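# Small Objects on Shared Tables

Project report, 11 Mar 2024
Group: Sânziana Tănase, Anil Chettiar, Valentin Nedelcu
Supervisor: Halldóra Holst

## 1. Topic

Our project studies what people leave on a shared table, and how the table can be put in order with little effort. We began in October with a list of 15 everyday objects. After the first discussion we kept 9 of them.

## 2. Method

Each arrangement was made on a bare wooden table. We wrote down where every object stood and which side of the table a person would sit on. Valentin made the plans on paper, and Anil compared them with the photographs.

## 3. Observations

Large objects are usually put near the front, where the hand reaches them first. Small things go to the back — a cup, a bottle, something for washing — and there they stay longer.
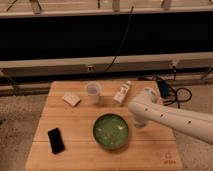
The phone is a special case in our notes. It takes little space, but people want it close to them, so we decided to give it a fixed place at the left front. A bowl needs free space on both sides.

## 4. Open points

We still have 2 plans without photographs. Sânziana will prepare them for the final version.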